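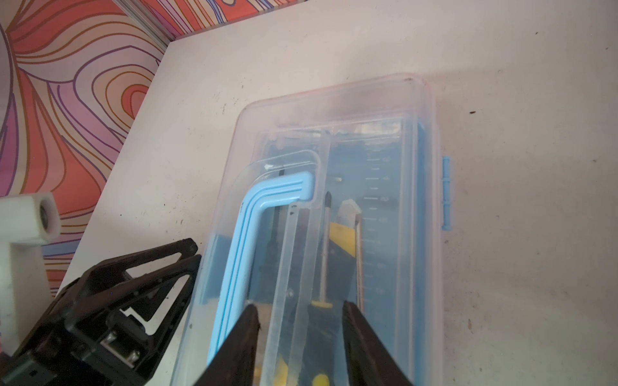

Stulier Workshop Wiki

Search this wiki Go Advanced

Home Budgeting Arms and grippers Benches Spares Glossary Talk

Budgeting for a small tabletop arm

A small tabletop arm is the sort of robot that bolts or clamps to a bench, runs on hobby-grade servos and picks up things no heavier than a hand tool. This article covers what it costs to buy one and keep it going. It's written in the first person because the wiki lets the main author of a page do that, and because most of what I know comes from the bench budget I kept for the Stulier workshop. Corrections are welcome on the talk page, especially if you've bought from suppliers I haven't.

What the money goes on

People tend to look up the price of the arm and stop there (I did!). Our first budget was 900 pounds for one station, and I'd put nearly all of it against the arm itself, with a bit of loose change for a power supply. The arm came in well under. Then came the bench, the rail to fix things to, the camera, the cables, the cable ties, the second lot of cables because the first were too short, and a box of things for the arm to practise on. By June there was hardly anything left and we still had no spare servos.

These days I split a station budget into the arm, the gripper and its fingers, the camera, the bench and fixings, practice objects, and spares. Spares get their own line from day one, and I don't let anyone borrow from it, including me.

Arm: kit or built

Kits are cheaper and you learn where every screw lives. Ready-built arms save you a couple of evenings and a fair amount of swearing. We've had both. The Irnetti kit went together in 6 hours with two of us on it, though we did fit one bracket back to front and had to undo half the shoulder. The Bako came assembled, and I was moving it before the kettle had boiled.

If you've got a 3D printer, price up the plastic parts separately before you order a kit. Several sellers will do you the servos, screws and control board on their own, and you print the frames and brackets yourself. It's slower than it sounds, mind. Check that bearings are included as well, as they often aren't, and a printed block with no bearing to go in it is just a paperweight.

Gripper fingers

Fingers are the part I'd spend more thought on than money. Two plain jaws will manage most things, but a wide finger and a narrow one behave quite differently when you're reaching down between objects lying side by side. Printed fingers cost next to nothing, so I make a few shapes and swap them. Hamisi Shirima, who wrote the grippers page here, prefers buying Stitov fingers with soft pads, and his do hold a smooth handle better than mine. Mine are cheaper to snap.

Camera

A small camera at the wrist sees what the fingers are about to touch, and it needs a lens wide enough to get the jaws in view. A second camera looking down on the whole bench is lovely to have, but I'd put it in the next round of spending if things are tight. Do budget for a proper lead. Ours has to bend every time the wrist does, and bargain leads don't last.

Bench and fixings

Any flat, firm table will do. We like white tops for the contrast with dark jaws, although they show every smudge and scuff going. A length of aluminium extrusion along the back of a bench is money well spent, as you can bolt a light or a camera post to it later without drilling anything. Measure the depth of the table before ordering the arm (reach figures are usually given fully stretched, and you won't want to work there).

Don't fret about the wall behind. I've seen people price up plain grey screens for every station, and if your budget's small that's money I'd sooner see in the spares drawer. A loud, swirly wallpaper makes a perfectly good backdrop, and it cheers the room up no end.

Practice objects

This line always gets forgotten, and it's the fun one! You want ordinary things in a range of shapes: a screwdriver, a utility knife (blade in, or out of it altogether), something with an awkward bend to it, something flat and thin. Clear plastic is a good hard test, because reflections confuse cameras, so a see-through storage box with a latched lid earns its place twice over. It keeps the tools together and it gives you a lid to practise on when you're feeling brave. Buy 2 of any box you like, as latches do break.

Spares

For a single arm I keep two servos of each size, a spare control board, a bag of mixed screws and a set of fingers. Servos from Irnetti took 14 days to reach us, so order the next one when you fit the last one. The Bako uses its own connector, and I've yet to find a cheap source for it.

See also: Servo sizes; Choosing a power supply; Sharing a bench between two arms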